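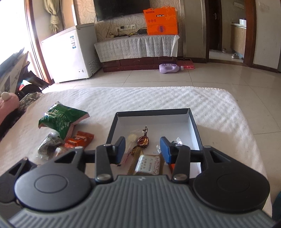

Snack sorting on the bed, box lid first.

I make up a snack box a few times a year, usually for somebody who has moved away and misses the little things from the Asian grocery. The first one I ever mailed was a disaster. I threw everything in a padded envelope, paid the postage, and my cousin opened up a bag of crumbs with a melted chocolate glued to the bottom. So I've gotten a lot pickier about it, and since a couple of you asked after my last post, I'm writing the whole thing out.

What you need

A gift box with a lift-off lid. Mine is navy on the outside and white on the inside, and I like the white because you can see every little candy and spot the gaps. A shoebox is fine too if you line it.
A pile of individually wrapped snacks, more than you think will fit.
Tissue paper.
A few small zip bags.
Tape, a marker, and a shipping carton slightly bigger than the gift box.
A kitchen scale.

Step 1: Dump it all out somewhere flat

I do this on the bed. The table is the right height but things roll off it, and we have tile floors, so a dropped cookie is pretty much a lost cookie. A quilted bedspread holds everything where you put it. Make the bed first and smooth it out, then empty your shopping bags right onto it. Push the pillows and the plush toys over to one side - you want elbow room!

Step 2: Use the lid as a tray

My favorite trick in this whole post. Take the lid off, flip it over so it's open side up, and start putting your picks in there. The lid is nearly the same size as the box, so it gives you a really good idea of how much one layer holds. If you don't like the mix you just slide things back out onto the bed and try again, and you haven't messed up your tissue paper.

I start with one of each kind. A round candy, a twist-wrapped chocolate, one of the clear-wrapped ones with the crinkly ends, a little packaged cake, a skinny stick snack laid corner to corner. Then I stand back and look at it. If it's all gold and brown I go hunting for something in a louder wrapper. I had orange and red packets waiting off to the side this time for exactly that job.

Step 3: Deal with the big bags

Big snack bags are mostly air and they hog the box. If the pieces inside are wrapped separately, tear the bag open, take out what you want and keep the rest for yourself (the packer's fee, I call it). If they aren't wrapped separately, tip a handful into a zip bag, press the air out and fold the top over.

Before you toss an outer bag, check it for the date and the ingredients. The tiny wrappers inside often don't have either one. I copy the important stuff onto an index card, and if there are nuts I write NUTS in big letters. I don't read Chinese, so I use the translate thing on my phone for those, and when it gives me nonsense I go by the import sticker. No sticker and no sensible translation means that one stays home if the person has any allergies at all.

Step 4: Sort by how easily it breaks

Three piles is plenty.

Tough stuff: hard candies, chewy candies, anything you could sit on by accident.
Medium: chocolates, firm bars.
Babies: soft cakes, wafers, rolled sticks, crackers.

Tough goes on the bottom, babies go on top. The little cakes look sturdy because of the packaging, but there's often just a puff of air in there and a squashed corner turns the whole thing into paste.

A word on chocolate. From October to March I send as much as I like. In the hot months I leave it out completely, or I only put it in boxes I'm handing over in person. I once tried an ice pack and ended up with a soggy box, so no more of that.

Step 5: Pack the real box

Lay two sheets of tissue across the bottom with the ends hanging over the sides. Put in the tough pile and give the box a gentle shake so the candies settle. Add another sheet of tissue, then the medium layer. Poke small round candies into the holes between the bigger things.

Now the babies. Long sticks go along the edge where the wall protects them, and cakes lie flat in the middle, label up. Fold the tissue over. If you've got a gap under the lid, scrunch up more tissue until it's full, but the lid should go down without you leaning on it. If you're leaning, take something out. I know, I know, it hurts.

My last one held 19 pieces and weighed 684 grams without the carton. I had planned on a lot more chocolate, but the cakes won.

Step 6: The shake test

Put the lid on, tape it in two spots, hold it up to your ear and shake. A soft shuffle is okay. If it sounds like a maraca, open it up and add tissue. Do this before it goes in the carton, because then you really won't want to go back in.

For the carton I put crumpled paper on all six sides. The same box came to 804 grams once it was padded and taped, so weigh it at the end and don't guess at the post office counter like I used to. (The one I did for a family of five was 1279 grams. Those kids had better share.)

A few extras

Write a silly little menu and lay it on top of the tissue. Say which one is your favorite and which one is an acquired taste.

Keep anything strong-smelling away from the cakes. Dried fish and seaweed get two zip bags, and I still put them at the opposite end.

Don't mix mint with anything. Mint gets everywhere.

And clean up the bed when you're done! Collect all the empty bags and torn-off strips, then shake the bedspread outside. I found a wrapper in my pillowcase a week after the last one.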